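Felt and fabric table covers under everyday tableware

A padded gray cover quiets a table and saves the finish, but it holds lint and shows scuffing. The notes below cover cleaning, glide and spacing for a bowl and a shallow dish kept out between meals.
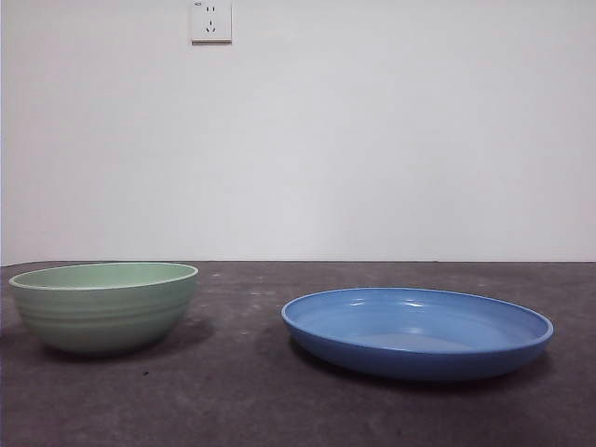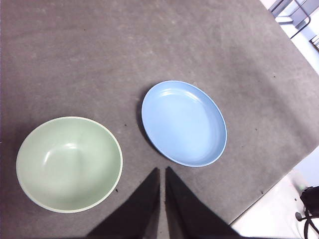 Green bowl, blue dish, gray tabletop.

Stillach, May

Cleaning the cover. Clear the table first. Use a rubber-edged brush and pull in one direction only, toward the near edge. Back-and-forth strokes drive crumbs into the pile. Finish with a lint roller. Dark specks that survive both are usually scorched crumbs; lift them with the tip of a butter knife.

Spots. Blot with a damp white cloth. Use 500 ml of cool water to 2 drops of dish soap, and wring the cloth hard before it touches the fabric. Leave uncovered for 12 hours. A bowl set down early can leave a ring.

Foot rings. The unglazed foot of a stoneware bowl abrades felt. Run a thumb around it. If it catches, rub it with fine wet-and-dry paper under a running tap, then rinse and dry. Lift bowls to move them. Pale patches in a mottled gray are generally raised fiber and can be laid flat again with a soft clothes brush — steam works too, but test a corner.

Spacing. Leave a hand's width between pieces. Rims that touch will chip at the glaze line, and the shallow piece normally loses.

Covers differ. The Jatby I bought in 2009 has a bonded back and tolerates damp. The Zoso has a loose weave and does not; vacuum it on low with the upholstery head.

Botond Lengyel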